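Robot Learning in Practice
Handout 6: Where the examples come from
Course notes, Ecaterina Ardeleanu. Revised March 10, 2019

Read before the practical. Bring the log sheet from Handout 5, filled in.

6.1 What we are being sold

Most of the papers on your reading list give the learning method nine pages and the data half a column. The half column usually says that demonstrations were collected by trained operators, gives a total, and moves on. I would like you to become annoyed by that half column. By the end of this handout you should be able to list what it leaves out.

The claim behind imitation learning is easy to state. A person does a task many times, we record what was seen and how the hand moved, and we fit a function from the first to the second. Run the function on a robot and the robot does the task. Every part of that is open to question, including the word "task".

The version we use on this course has people carrying the gripper themselves. You hold it, you do the job, and the recording is made from where the gripper is. No robot arm is needed at this stage. Supporters say this is cheap and quick and gives natural movement. I accept cheap. Quick depends on what you count: if you count only the seconds of recording, it is very quick indeed, and if you count charging, calibration, putting objects back, arguing about whether the last one was any good and doing it over, it is a lot less so. As for natural, try picking up a pen with a pair of kitchen tongs and tell me how natural you feel.

6.2 The session is part of the data

A collection session goes on in a room with other people in it, all doing something. They walk through the view. They stand up, put a bag on, lean over a bench. The learner gets all of it, and has no way of knowing which bits we meant.

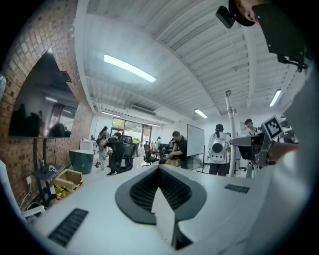 Students tend to treat this as noise that more data will wash out. Sometimes it does. It washes out if the distraction has nothing to do with the action. If the same colleague always comes over to reset the objects just before a new attempt, then "colleague walking off" is an excellent sign that a reach is about to begin, and a large enough network will find it. You will then have a policy that waits politely for somebody to leave.

Last year's Ivari group had a case of this. Their held-out score was very good. Aqeel Ansari, who was marking, asked them to run it again in the evening with the blinds down and the room to themselves. It managed 3 attempts out of 17. The held-out set had been drawn from the same afternoons as the training set, so it had never tested what they thought it tested.

Rule for your own project: split by session, never by episode. If you did all your recording in one session, you do not have a test set. Write that in the report in those words and you will lose no marks for it. Call a random split "generalisation" and you will.

6.3 What an operator knows that the recording doesn't

When you do a demonstration you are using your own eyes, your own memory and a fair amount of feel through the handle. The camera on the gripper has none of these. You can turn your head and look for the cup. The recording shows the gripper setting off towards a cup that was not yet in view, and asks the learner to explain why.

There are three common replies to this.

First, add a camera at head height. This does help, and it brings its own trouble, as the head moves for reasons of its own. People look at their partner when they talk. They look down at their feet. If the robot you mean to use has a fixed camera, or one at another height, you have to say how the two views are supposed to match up.

Second, tell operators to search with the gripper, as if they could see only what it sees. Sherif Kettani tried this with the October group. They kept it up for a few minutes, then slid back into doing things the ordinary way as soon as they stopped thinking about it. I don't blame them. It does mean that the instruction "search with the gripper" in a methods section tells you what people were asked to do. What they did is a separate matter, and you would have to watch the recordings to find out.

Third, give the model some history. Fine, in theory. In practice a model with history often learns to carry on with whatever it was doing a moment ago. That gives a low error on recorded data, where things mostly do carry on, and a useless robot.

6.4 Where was the gripper?

We need the position of each gripper at each moment, and we don't get it for free. The usual ways are to work it out from the camera's own view, to track printed markers from outside, or to use inertial sensors, or some mixture. Each fails in its own manner.

Markers fail when they are hidden or too far off, when they are seen at a steep angle, or when the image is blurred by fast movement. Fixing them to the faces of a cube helps with the angle. It does nothing about a forearm getting in the way. With two grippers there is a further problem, which is that the interesting moments in a two-handed task are the ones where the hands come together, and those are just the moments when one hand is likely to hide the other. So the gaps in your tracking are not spread evenly. They pile up on the part you care about.
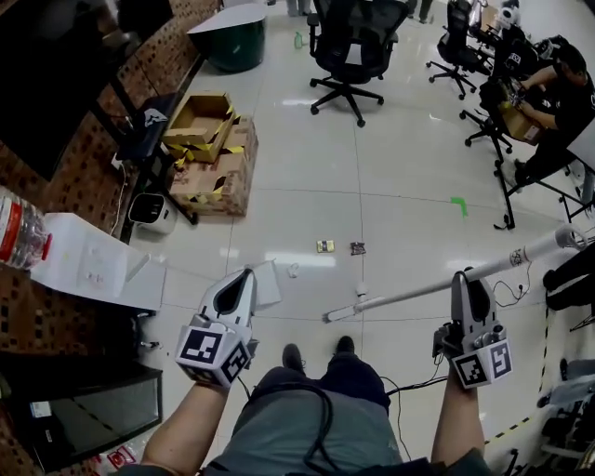
Fig. 6.2. Two-handed set-up, operator's own view. Each gripper carries a marker cube.

Now look at what is normally done with the gaps. Short ones are filled in by interpolation. Long ones cause the episode to be thrown out. The first makes up movement nobody made, and the second quietly removes the hardest attempts. Wiesława Zalewska's group logged every episode they dropped in one week: 61 recorded, 42 kept. When they watched the dropped ones, most were perfectly good handovers in which a marker had been lost. The 42 that stayed were the ones where the operator had, without being told to, kept both hands well apart. A policy trained on those will learn a rather stiff handover, and you could spend a month blaming the network.

Keep your rejected episodes. Keep the reason with them, in one of the codes on the log sheet, and do not use "bad" as a code.

6.5 "Expert"

The word turns up a lot. In the papers it means a person who was in the lab. I have nothing against people who were in the lab, but look at how performance changes over a session. The first few attempts are clumsy. Then there is a good patch. After that people get tired and bored and start finding short cuts, such as dropping a thing from slightly too high, or nudging it along the table when they ought to lift it. If the final state looks right, the episode is marked a success and the short cut goes into the training set.

Two operators also do the same job in two ways. Roxana Zamfir goes round an obstacle on the left and I go round it on the right. Averaged together, we hit it. There are methods that cope with this, and we come to them in Handout 8, but they need enough of each way to tell that there are two. Record who did what. An operator code is enough; please do not put full names in the file headers as the Clesura group did.

Failures are worth having as well. If every episode goes well, the learner never sees what to do once the object has slipped. You may ask operators to start from an awkward position and recover. You may not ask them to pretend to drop things, as pretend drops look nothing like the real ones.

6.6 Things I am often told

"We just need more." More of what? A thousand copies of one afternoon is one afternoon. Before asking for more, say which condition is thin and how you know.

"The people who made the policy also judged the trials, but they were fair." I am sure they meant to be. Decide in writing what counts as success before the first trial, and have a different pair do the scoring.

"The method is hardware independent." Then somebody should have run it on different hardware. A hand-held gripper moved by an arm with a shoulder, a wrist and a person leaning behind it can reach places in ways that a bench-mounted arm cannot. Check that your recorded paths can be followed at all by the robot you have in mind. The Farnach pair did this check after collecting everything. Do it after the first ten episodes.

"The video looks good." It always does.

6.7 Before the practical

You will work in pairs on the Pascu sorting task. One operates, one keeps the log, and you swap halfway. For each session note:

Date and start time
Operator code and logger code
Which gripper or grippers
When calibration was last done, and by whom
Lights and blinds
How the objects were put back between attempts
Every attempt, kept or not, with a code

If you change anything partway through, start a new session number. Moving the table counts. So does tightening a camera mount.

6.8 Questions to prepare

1. Choose one paper from the reading list. From the text alone, can you tell how many operators there were, how many sessions, and how many episodes were discarded? Write down the sentence that tells you, or write "not stated".

2. Your tracking drops out more often when the hands are close. Suggest a check, using data you already have, that would show whether this has biased the kept set.

3. A group reports equal success in training and held-out episodes. Describe two ways this could happen without the policy having learnt the task.

4. Would you rather have one careful operator for ten sessions or ten careless ones for one session each? I have changed my mind on this twice, so argue it properly. Half a page.

Answers to 1 and 2 on paper, please, handed to Aqeel at the start of the practical. Question 4 will be discussed in class.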